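Lerus Reel Cabinet - Zellbridge Gaming Equipment

Video reel cabinets for arcades, clubs and licensed gaming halls

Product page, revised September

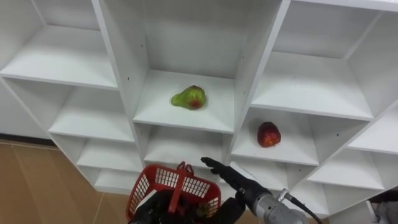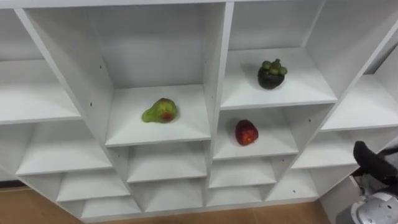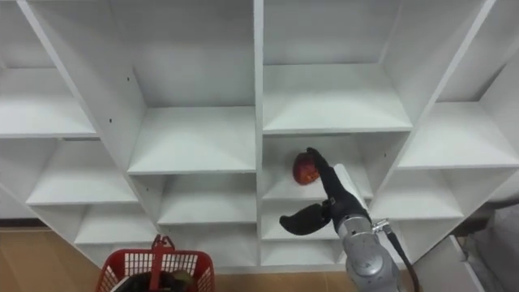
White shelving with open compartments.

Zellbridge Product Desk
Equipment Editor

The Lerus is an upright video reel cabinet with 2 screens. The lower screen carries the game, and the upper screen shows the pay table and any linked prize. Each screen measures 29 inches and may be replaced from the front with the cabinet in position.

The cabinet is 570 mm wide and weighs some 700 grams less than the Custa, which it replaces in our range. Existing Custa bases may be kept - the fixing holes are the same.

Two game sets are offered at the time of order. The Cusi set contains three-reel fruit games with hold and nudge buttons. The Lerus set contains five-reel games with free spins. Both sets may be installed together, and the operator chooses which titles appear in the menu.

Notes and coins are accepted as standard. A ticket printer is available at extra cost and must be requested before the cabinet leaves the factory.

Cabinets are supplied to licence holders only. A copy of the current licence should be sent with the order form. Spare keys are sent separately by signed delivery.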